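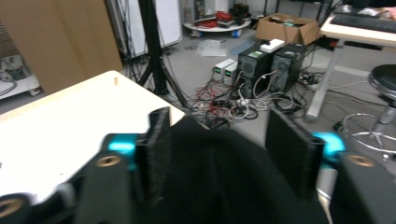 Okonkwo wrote that the old garment bags never lasted a full season in the costume store, and asked whether the heavier cover would still close over a lined winter coat. It will, provided the wide version is ordered. The standard width is intended for suits, dresses and single jackets.

Lukier Breathable Garment Cover
Item number 947
Category: Textile Storage / Hanging Covers

Product Information

The Lukier Breathable Garment Cover is made for the long-term hanging storage of clothing in theaters, schools, museums and rental collections. It is sewn from unbleached cotton with a close weave that keeps dust off the garment and allows air to pass through. The fabric has no coating and no dye, and it may be washed before first use if the collection's own rules call for it.

The cover opens along the full length of the front. The closure is a cotton tape tie at eight points — metal zippers are available on request but are not advised for silk, velvet or beaded work. A reinforced opening at the top accepts a padded hanger with a neck of standard thickness.

A clear pocket on the left shoulder holds an index card. Labels should be written in pencil or archival ink. Adhesive labels should not be placed directly on the cotton, as the glue may pass through to the garment over time.

Sizes

Standard: suits, dresses, single jackets
Wide: overcoats, capes, lined winter garments
Long: gowns, robes, choir and academic dress

Care

Machine wash warm with a mild, unscented detergent. Do not use fabric softener. Tumble dry low or line dry away from direct sun. Some shrinkage is to be expected after the first wash, and the cut allows for it. Covers in regular use should be washed every March or at the close of the season.

Storage Advice

Hang covered garments with enough space between them that the sleeves are not pressed flat. Knitwear, bias-cut dresses and heavily beaded pieces should be stored flat in a box and are not suitable for hanging in any cover. For these, please see the Drodley Flat Textile Box, which is supplied with seven sheets of unbuffered tissue.

Ordering

Covers are sold singly and in cartons. Institutions with a purchasing account may order up to 2000 covers in one request; larger quantities are quoted separately by the Indar warehouse. Unwashed covers may be returned in their original packaging — washed or labeled covers cannot be accepted.

Page last revised 06/09/2022

Related Items
Padded Hanger, Cotton
Cotton Tape, Unbleached
Drodley Flat Textile Box
Index Cards, Acid-Free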